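Skov
@skov_desk

Moved into the new office last month and I've been sorting out my desk supplies one item at a time. Today it was the tape dispenser. Short thread, 1/16.

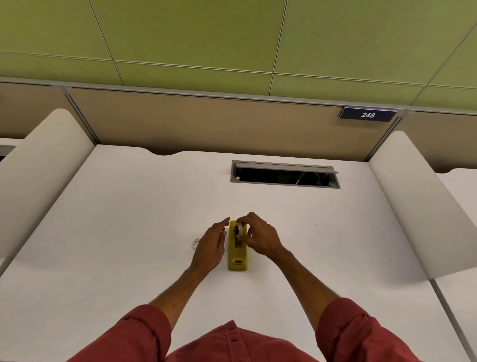 Yellow dispenser, clear tape, white desk.

2/ This dispenser is the long narrow kind, a Brivetent. I bought it for the old place in August and it's been in a moving box for most of the time since. Mustard yellow wasn't my first choice but it was the one they had, and I can find it on a white desk without looking for it.

3/ It takes the small-core rolls. There are two common core sizes and the packs don't always say which one you're getting in large print. I have ordered the wrong one before. Check the small print on the back of the pack.

4/ To change a roll: pull the old core out, drop the new roll in so the loose end comes off the top and runs toward the cutter, press down until it seats. Takes a few seconds if you do it in the right direction.

5/ If the end comes off the bottom of the roll, the sticky side faces up when it gets to the cutter and you'll be picking at it all day. Take it out and turn it around.

6/ Finding the end on a new roll: run a fingernail around it slowly until you feel the ridge. Then fold over a tiny bit of the end so you have something to hold. I do this before the roll goes in. Once it's in the dispenser it's much harder to get a nail under it.

7/ Someone asked what tape. Histance clear, the plain office one. I got a box of 16 rolls. It's thinner than what I had before and it tears a little crooked, but it's fine for envelopes and labels. I wouldn't close a shipping box with it.

8/ For boxes I use brown packing tape with the handle gun, and that lives in the closet. It's too big to keep on a desk.

9/ The desk is a Vukinia. White top, with a cable opening toward the back that has a metal frame and a gray lid on a hinge. I keep the lid up while I'm still deciding what gets plugged in where. After that it stays shut, or pens go down it.

10/ I lost two pens and a paper clip down the one at my last office. They're probably still there.

11/ White tops show everything. Every crumb, every bit of eraser. I wipe mine with a damp microfiber cloth at the end of the day and dry it right after. No spray. The spray I used on the last desk left streaks that I could see whenever the sun came in.

12/ Where the dispenser goes: middle of the desk for loading, then off to the right and a bit back. I tear with my right hand. If you're left-handed, flip that. Keep it far enough from the edge that you don't knock it with your elbow.

13/ Mine slides a little when I pull hard. I'm going to put a strip of rubber shelf liner under it. I have a whole roll of that left over from the kitchen drawers. Cut it slightly smaller than the base so it doesn't stick out and collect dust.

14/ Next up is the stapler, and the staples. I have a box that says 500 on it and they don't fit the stapler I own. They must go with one I gave away.

15/ What's staying on the desk so far: dispenser, one pen cup, notepad, monitor when it gets here. Scissors, ruler, sticky notes and spare tape rolls go in the top drawer. Everything else goes back in the closet until I need it.

16/ I said 16 posts and I forgot one, so this makes 17 with the next.

17/ Spare rolls: store them flat, in the wrapper, away from the radiator. Mine got warm one winter and the edges went gummy and picked up lint. I threw out 6 of them. Stapler thread when I find the right staples.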